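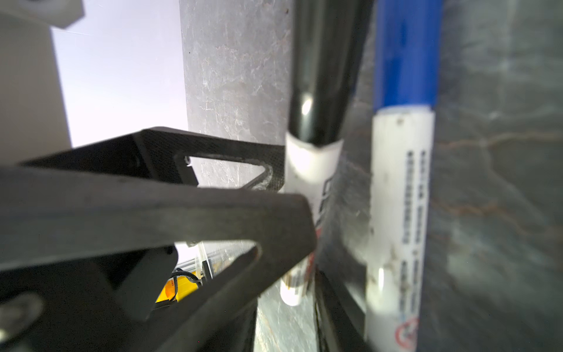 Liv Sæther wrote to ask whether dry-erase markers should be stored lying flat, as the leaflet in her packet advised, and whether a marker that has gone faint can be brought back. Both questions come up often enough at Rostlow Household Advice that the page on markers and labeling has been revised to answer them.

Storing markers

Dry-erase markers and most permanent markers are best stored flat. The ink in many whiteboard markers contains solid pigment, and a marker kept with the tip pointing up will often write pale. Residents who prefer a cup or jar on the counter should place the markers tip down and turn the cap until it clicks.

Water-based felt pens are less particular. Gel pens should be kept tip down.

Keep all markers away from the stove, radiators and sunny windowsills. A closed drawer in a cool room is suitable.

Reviving a faint marker

First confirm that the cap is sound. A cracked cap cannot be repaired with tape for any length of time, and the marker should be used up soon. If the cap is sound:

1. Close the marker firmly and lay it flat overnight.
2. Shake it gently with the cap on.
3. Draw several lines on scrap paper before returning to the board or label.

Water-based markers that have dried at the tip may be touched briefly to a damp cloth. Do not do this with permanent markers. Adding rubbing alcohol to the barrel is not recommended in homes with small children.

Labeling in the kitchen

Permanent marker holds well on freezer tape and on dry plastic lids. It does not hold on a surface that is already cold and damp, so write the label before the container goes into the freezer. Give the contents and the month -- "lentil soup, October" is sufficient. Where portions matter, add the weight. Households that freeze in bags of 400 or 500 grams will find it easier to plan meals if the figure is written in the same corner every time.

Wall calendars and whiteboards in the kitchen collect a film of cooking grease, and the ink then beads or refuses to wipe away. Wash the board with warm water and a little dish soap, rinse, and dry it fully before writing again.

Removing stray marks

Permanent ink on a whiteboard can usually be lifted by writing over it with a dry-erase marker and wiping at once. On sealed countertops, use rubbing alcohol on a cotton pad, with the window open and all burners off. Test a hidden spot first. Painted walls and varnished wood may lose their finish -- on these, begin with soap and water only.

Ink on washable cotton should be blotted from the back onto a paper towel before laundering. Keep the item out of the dryer until the mark is gone.

Further guidance on pantry labels is given in Leaflet 396, available at the Radwan Street office.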